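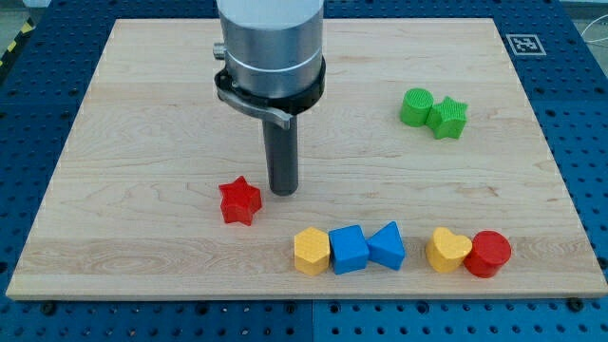
Garcia asked us, before we had finished unpacking, whether a tabletop pushing kit could teach a lab anything it could not get from a simulator and a free weekend. It was a fair question, and we kept coming back to it through the whole review. Our answer is a happy yes, with some reservations about the paperwork.

Figure 1. The Lincombe tabletop kit in use, with the rod finger over the maple board and the colored blocks set out for a pushing run.

4. The Lincombe kit under review

4.1 What the kit asks of the arm

Lincombe is sold by Dastotgate as a complete pushing station for groups that already own an arm. The buyer gets the board, the blocks, a single rod-shaped finger, the printed marker and a license for the logging software. There are no jaws to close and nothing to pick up. Every task has to be solved by touching a block from the side and moving it, and we were surprised by how much room that leaves (and how much fun it is to watch!). A star does not slide like a cylinder. Push it on a point and it spins; push it in the notch between two points and it tends to follow the finger quite well. The blocks share a small set of colors across several shapes, so an instruction such as "move the star to the heart" may be clear or hopelessly vague depending on what has been put out. We think this is the best idea in the whole product.

4.2 Setup

Our station was bolted down and running in 14 minutes once the arm was live. The board fixes straight to a perforated table, and the visible grain of the maple gave our tracker no trouble. Calibration uses the square black-and-white marker at the far right corner, beyond the board. We moved it once by accident and had to start over, and we would love to see a second marker in the next version. The manual covers the arm mount well. It covers the software badly, and two of its pages refer to menus that are no longer there.

4.3 Trials

We ran 19 instructions, each from a fresh layout. They fell into two groups: moving one block to a named place on the board, and bringing one block up against another. The first group went smoothly. The second was harder and a good deal more interesting. When blocks are already touching, as several are in Figure 1, the finger has to get in between them or come around the far side, and a policy trained only on spread-out layouts will shove the whole cluster along the board. Adding crowded layouts to training helped more than any change we made to the model. We saw the same pattern with the older Skirkby set, although its blocks are lighter and harder to keep under control.

The heart deserves its own sentence. It rolled its contact point along the lobe in ways we never managed to predict, and we now use it as our standard hard case.

4.4 Value for a small lab

The price will be within reach of most teaching groups, and the consumable parts are few. We would buy it again in January when the new teaching budget opens. Replacement blocks can be ordered singly, a kindness to anyone who shares a room with undergraduates. Our one real complaint is the log format, which stores finger position and video on separate clocks. We wrote a short script to line them up and have sent it to Dastotgate.

Posted 26th September by the Manipulation Review Group

Related items
Side contact and spin in star-shaped blocks
The Skirkby set, one year on
Writing instructions a pushing robot can follow
Lining up logs from two clocks

Contact the review group | Copyright Manipulation Review Group | Back to top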